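Can a robot do the boring bits of running a house yet?
Posted by jostbridge_attic in Home & Gadgets, June 2025

I've got a bad back, two kids and a washing machine that never stops, and I keep seeing clips of robots folding towels and wiping worktops. My brother-in-law swears the Trelon people will have one in the shops soon. I'm not after a butler! I just want the washing put away and the table cleared after tea. Is any of that real yet, or should I stop saving? I'd go up to a couple of months' wages if it really worked.

safavi_sheds
No. Get a dishwasher and a robot vac, job done. I had one of those window cleaning ones in February and it fell off the glass on day 2.

Nerkanden Nell
Bit harsh on the vac lot, but yes, mostly no. I work on the packing side of a small factory and we've had arms on the line for years. They're brilliant if the same box turns up in the same place all day long. Move the box a hand's width and everything stops until someone wanders over and puts it right. Your kitchen is nothing but boxes in the wrong place, and that's before the kids get in. Towels are the worst of the lot, because a towel never lands in the same shape twice (mine certainly don't). The clips tend to be speeded up as well – look for the little number in the corner. I timed one at 40 minutes for a basket of washing, and somebody had laid it all out flat first. 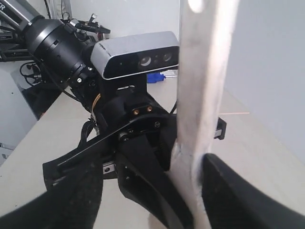
Gripping is the part I'd ask any seller about, long before the clever talking stuff. People will happily hold a mug with wet hands and a phone under their chin, and a machine has to work out where the thing is, how wide it is and how hard to squeeze. That's why you get a depth camera sitting right on top of the gripper, with its two lenses, and those big dark fingers for the holding. Flat, stiff things are kinder to it than a duvet cover, I'd say. So for clearing the table, maybe one day, plates first. For putting the washing away I'd keep the money and buy a taller laundry basket, which did my back more good than anything with a plug on it.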